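The Town That Keeps Its Market Indoors

By Vilho Niskanen

Hostcombe has a market since long before it has a railway, and until last April it was held in the open square, in all weathers. Then the roof of the old wool hall was repaired and the stalls moved inside. I went there on a wet morning to see how the people like it.

Tariq Bangash sells cheese and pickled vegetables near the north door. He was against the move. In the square, he told me, a customer could stop with her bicycle, buy one piece of cheese and go away again. In the hall she must decide first that she is going to the market. "I lost the ones who were only passing," he said. "But the others stay longer, and they talk to me, and then they buy the expensive one."

The rent is a subject on which everybody has an opinion. A stall of 3 meters costs the same as before, but now there is a fee for light and heating, and the flower sellers find this unfair, as they would prefer the hall cold. The fish seller agrees with them. The woman with the coffee does not.

I asked also in Devmont, the next town on the line, where the market closed four years ago. The square is used for parking now. Some of the old sellers take the early train to Hostcombe with their boxes, and the conductor knows them all by name.

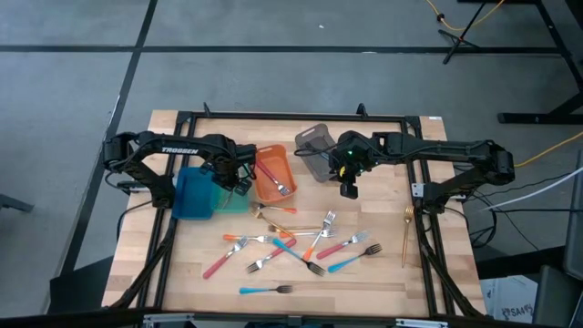 What surprised me most was the sound. In the open air a market is quiet at its edges, but under the roof every voice goes up and comes back, and for the first hour I had difficulty to understand anyone. Tariq says one becomes used to it. He has hung a thick curtain behind his stall, and his neighbor has now asked where he bought it.

The hall is open on market days from seven until the bread is sold.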